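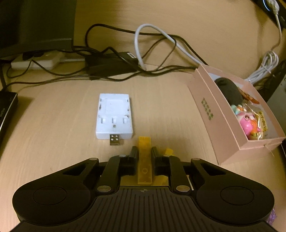
Curious Kids > Things on Your Desk
Search our articles... Go

How Does a Battery Charger Fill Up a Battery?
By Davina Chisholm

Look on a busy desk and there's a good chance you'll find a battery charger hiding among the pencils and paper. It's a plain little box, and it just sits there. But inside it and inside the batteries it looks after, something amazing is going on!

Let's start with the battery. A battery is a small package of chemicals, and those chemicals can push electricity out through a wire. Every battery has two ends. One is marked with a plus sign (+) and the other with a minus sign (-). When you put a battery into a flashlight and switch it on, tiny bits of matter called electrons travel out of the minus end, go through the bulb, and come back in at the plus end. They're so tiny that you could never see one, even with the best microscope in your school.

While the electrons are moving, the chemicals inside the battery are slowly changing. After a while there isn't much left that can change, so the push gets weaker. The flashlight goes dim, and your toy dinosaur starts to roar in a very sleepy voice. We say the battery is "flat" or "dead."

Now for my favorite part. In some batteries, the change can go backward! The charger takes electricity from the wall and pushes it through the battery in the opposite direction. The chemicals turn back almost to the way they were at the start, and the battery is ready to go again. Think of a ball at the bottom of a hill — somebody has to carry it back up before it can roll down another time. The charger does the carrying.

The electricity in your wall is much too strong for a little battery, and it keeps switching direction many times every second. So the charger has a second job. It turns that strong, wiggly electricity into a gentle, steady flow that goes only one way. That can make it feel a bit warm while it works. Many chargers have a light that changes color when the batteries are full.

Can you charge any battery?

No! Only batteries with the word "rechargeable" on the side should go in a charger made for them. Other batteries can leak or get dangerously hot if you try it. Always ask a grown-up to check the label, and let the grown-up do the plugging in. Never open a battery, either. Those clever chemicals can burn your skin.

Do they last forever?

Sadly not. A rechargeable battery can be filled up again and again, often hundreds of times, but it holds a little less as it gets older. When it's worn out, it shouldn't go in the trash. Lots of stores and libraries have a special box for old batteries, and the metals inside can be used to make new things.

Try this at home

With a grown-up, go on a battery hunt. Teodoro Aranda, age 9, wrote to tell us he found 15 things in his house that run on batteries, and 2 of them were in the bathroom! Make a list and put a star next to everything that uses the rechargeable kind. Don't forget the TV remote.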